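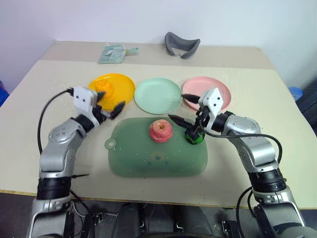 **Sunday, afternoon. Table 2.**

Plates out again, same three as before: yellow, mint, pink. Set them in a row across the middle with the green cutting board in front, long side to the edge. Yaneth wanted to try the board behind the plates. I tried that this morning and kept reaching over everything, so I put it back.

Orange goes on the yellow plate. It is a poor match for contrast and I know it. Kęstutis asked for it that way because the Drillside list has "orange on yellow" as its own line, and we still owe them that line. Mint stays empty until the second half of the list.

Things to sort out on the table:

- The strip along the wall is turning into a shelf. The teal thing with the handle and the gray cushion both live there now. Fine for today, but they need a bin. Kevin says the Pesero bins are too shallow for the cushion.
- Plates drift. After a few rounds the mint one ends up touching a neighbor. Spacing on the setup sheet says 2 cm. Either we mark the table or we change the sheet. I would change the sheet.
- The board slides when it's wiped down and put back damp. Dry both sides.
- Don't hang the board by its loop on the door hook. It came down twice last week.

Washed all three plates at lunch, dish soap and warm water. There was a film on the pink one from the old labels. Rubbing alcohol took it off — 5 minutes with a rag, no scratches that I could find. Did the yellow rim too while I had the rag out.

Katherine brought the revised setup sheet from Escobar. Changes from the last one: plates by color name instead of by letter, board listed as its own item, fruit listed last. Colors are easier to call out across the room. She left the old sheet in the binder with a line through it, please don't use that one.

Ran the first 6 layouts on the list. Number 4 is unclear to me, "fruit to near plate" when all the plates are the same distance from the edge. Skipped it and wrote to Cristián's address at Sovau (Cristian, no accent on the first name, fix in the contact list). No reply yet.

To do:

- [ ] bin for the strip items
- [ ] tape or no tape for plate spacing, ask Kevin
- [ ] layout 4
- [x] old label film off the pink plate
- [ ] second cutting board, same size, so one can dry

Leaving the plates where they are overnight. Yaneth has the table first tomorrow.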